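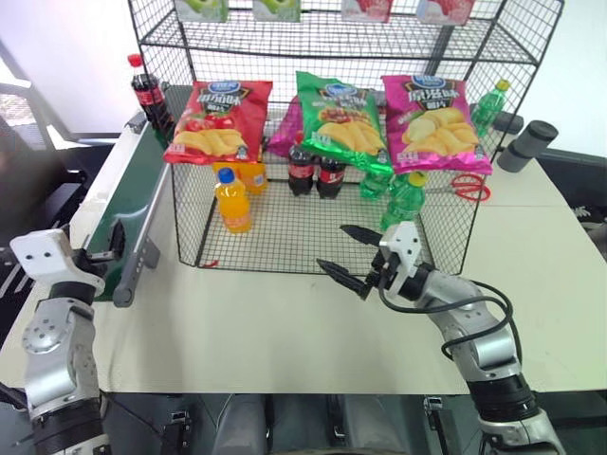 **Planik shelf-stocking kit: review meeting, 2022-07-01**

Present: Puspita Majimbun (chair), Yasir Kazmi, Kagiso Shezi, Karabo Kekana (minutes)
Apologies: Thabiso Van der Merwe, who sent a list of objections in his place

**1. Last minutes**

Agreed, once "Planik" had been spelt correctly throughout.

**2. What we are being offered**

Yasir went through the Kestovano quote. The kit is two arms, grippers, a short conveyor and a year of support. The rack is extra. Kagiso asked what a wire rack could possibly cost and was told 300, after which there was a short silence.

**3. Handling**

Discussion of which goods matter to us. Bottles and cartons are most of what the Matlala shop sells by volume, and crisps are most of what it sells by complaint. Puspita wants bags judged separately from bottles — a bag has no neck to hold and no firm opinion about its own shape. Kagiso said the same of the supplier's brochure.

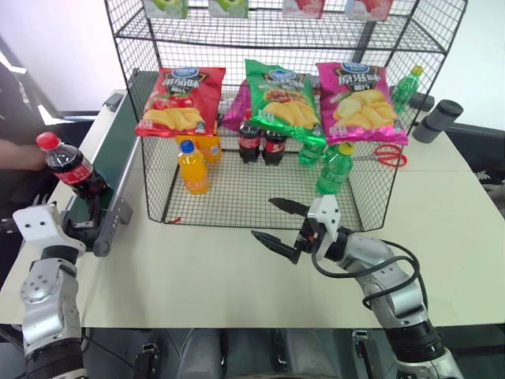 Yasir would like the bottle work scored on two things only: whether the item ends up on the correct level, and whether it is upright. Puspita added a third, that the label should face the customer. Yasir said our present staff would fail that one. Left in, with his objection noted.

**4. Thabiso's list**

Taken as read, being 2 pages long. Points carried forward:

- Who clears up when a bottle is dropped, and does support cover the mop?
- Can the arms be taught a new product in up to 20 minutes, as the brochure says, by someone who has not met them before?
- Why has Zirow not been asked to quote? (They have. They have not replied.)

**5. Money**

The yearly support fee is 1,405. Puspita will ask for the first year to start from installation and not from signature, having been caught that way with the label printer.

**6. Actions**

- Yasir: scoring sheet, on one side of paper.
- Kagiso: chase Zirow again, and get the price of a rack from anybody else.
- Puspita: reply to Kestovano on support dates.
- Karabo: send Thabiso these minutes and brace for the answer.

Decision on purchase put back to the September meeting.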